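Orneo two-arm sorting kit from Homanstead: our month with it

I'll start with the price, as that's what I'd want to know. We paid £3,000 to hire the Orneo for a month, which covered delivery, set-up and a day of someone showing us the ropes. You can buy it outright as well, but I wasn't going to ask for that kind of money before I'd seen it pick up a connector without flinging it at the wall.

We're a small repair and salvage workshop, mostly old office kit, and we end up with mountains of little bits: round boards, tiny motors, plugs with their wires still on. Somebody has to sort them, and for years that somebody has been me (radio on, bad back, lots of tea). I'd been looking at a simpler one-arm thing from Bider and would probably have gone for it if Mircea Marinescu hadn't talked me into waiting. He'd used the Orneo at his last job and liked it, with grumbles. I now have grumbles of my own, but I do like it!

It came on a Friday. Kwabena Quansah from Homanstead had both arms bolted down and moving by lunchtime, and he was very patient with my questions. The idea is simple enough. You put your mixed parts in the steel tray, the arms stand either side, and each one has bins it can reach. You show it what goes where by guiding it through the job a good few times, and it slowly gets better at doing it alone. There's a camera on the wrist as well as one looking at the table, and you can watch both on the screen while it works, which I did far too much of in the first week.

The grippers are plain black two-finger ones with flat pads on the insides. I was doubtful about them — I'd imagined something cleverer with suckers — but they suit our sort of stuff. Flat boards are the hardest. If one is lying flush on the bottom of the tray there's nothing to get hold of, so do put a sheet of paper or a liner down. It made more difference than any of the settings I fiddled with. Small modules with a bit of height to them are much easier. 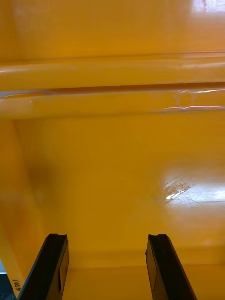
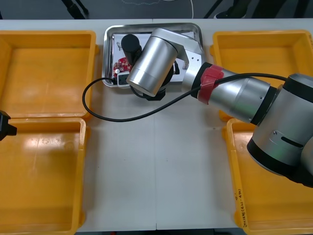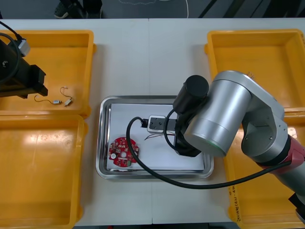 Speed, then. It's slow. I ran a proper test one afternoon with 34 mixed parts, no helping and no nudging, and I could have done the lot by hand in the time it took to do the first few. If you're buying one of these to go faster than a person, please don't, or at least borrow one first. What I got out of it was being able to go and do something else. By the third week I was stripping printers at the other bench and only wandering over when it stopped and beeped at me.

It does stop and beep a fair bit. Loose wires are the usual culprit. A motor with its leads still attached will go in nicely, and then the plug on the other end gets hung up on the rim of the bin and the arm has a sulk. You clear it, press continue, off it goes again. The software is decent about this and picks up where it left off, though I wish the message on the screen told you which arm was unhappy. It just says "attention needed", in grey, in a corner.

My other moan is the cabling. The gripper cable hangs outside the arm in a great big loop, and I spent the first few days convinced it was going to sweep everything off the table. It never did, but I'd have liked some clips in the box. Kwabena said other people had asked for the same thing, so maybe that'll change.

And a word about bins. Shiny plastic throws a lot of light back at the wrist camera, and we get a low sun through our side windows from four o'clock or so. I've ended up pulling the blind down. Mircea swears by the matt ones from Tehrani, which I've ordered a set of but haven't had yet, so I can't say if he's right.

Support has been very good. I rang twice and got a human both times, and the second call ended with them sending out a new set of finger pads at no charge. If you buy, you get 365 days of cover on the arms, but the grippers aren't included in that, so check the small print before you sign anything.

Would I hire it again? Yes, and I have, for August, when we've got a big office clearance coming in. Four stars from me. It loses one for the speed and the grey message in the corner. If Homanstead put some cable clips in the box next time I'll think about giving half of it back.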